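The robot will do the delicates

At Ernari, a laundry service with 140 regular customers, the job everyone tried to swap was bagging bras. Hooks catch, straps knot, and the whole tangle has to go into a mesh bag before it goes anywhere near a drum. In December the firm handed part of the task to a robot arm called Orkton, and the staff have been telling it what to do ever since.

"I used to bag bras," says Hayley Wragg, a laundry hand for 14 years. "Now I supervise the bagging of bras. It's a promotion, apparently, though my wages haven't heard."

Her shift starts with unzipping. Orkton can hold a bag but sulks at a closed one, so Wragg sets them out ready, flowered or plain, with the basket of smalls alongside.
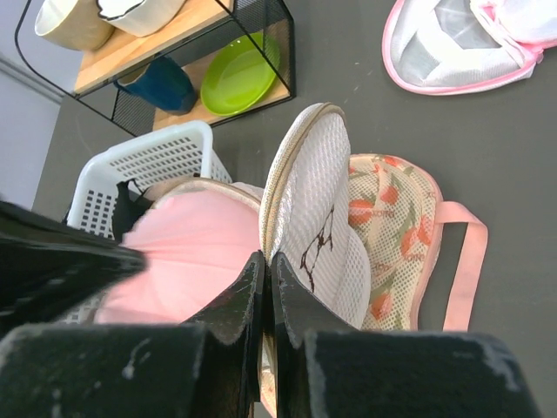
Slower, but it never asks for a tea break

Emília Vlček, who manages the floor, is frank about speed. Wragg can clear a basket while Orkton is still considering its first strap. The gain is in her wrists, which no longer ache by evening, and in 3 hours a week she now spends on repairs, work she likes and customers pay for.

What she has lost is the chat. Two people used to share the sorting table, and one has since moved to deliveries. "It's a good listener," Wragg says of Orkton. "Terrible on gossip."
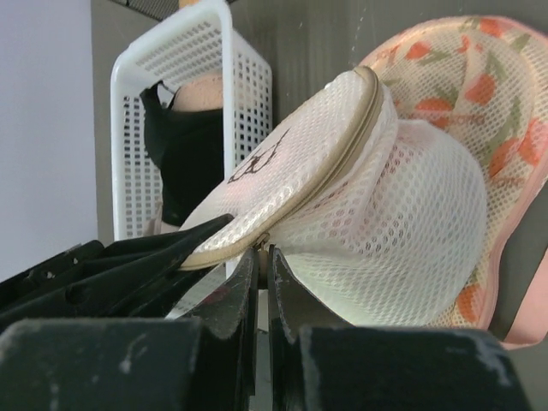

The white bag, zip pull at the jaws, with its flowered neighbour behind.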